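Jarmila Sokol picked up my call at 7:35 in the morning with her mouth full. "Toast," she said. "Go ahead!" I wanted to ask her about Skumness, the hand-held gripper kit she rents out through Grunia, which I'd had on loan for most of April (and grown pretty fond of).

The kit costs $500 a week for a pair, and I told her that seemed steep. She laughed. "Slamet Santoso says the same thing, and he works here! But you get the training day and the repairs. Break a finger pad, call us, you'll have a new one by lunch."

So who rents them? "People who want to teach a robot chores and don't have a robot to spare yet. Kitchens first, then everyone suddenly wanted bathrooms." Her longest booking so far ran 38 days.
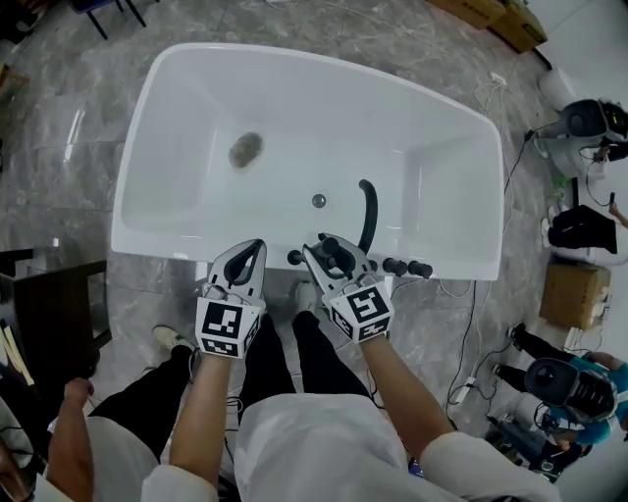
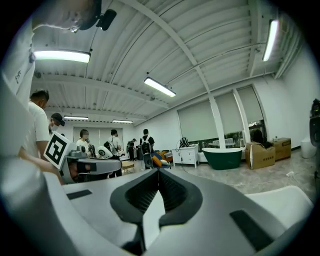
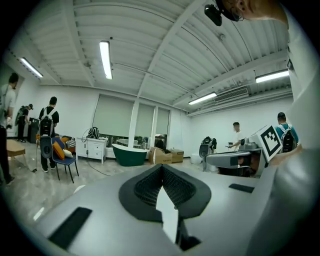

My one real gripe was my wrists, which ached after 75 minutes, and I asked Jarmila if that was just me. "No, no, it's everybody at first. You're squeezing too hard." She thinks faucets are the best practice, and I can see why: a lever like the black one on the white tub, with the jaws closed right around it, gives you something solid to hold, while the round knobs next to it look like a much fussier grab. She had me try mine with a looser grip while we talked (phone on speaker, me at the kitchen sink), and okay, it did feel better. A lighter handle is coming, she says, but she wouldn't give me a month.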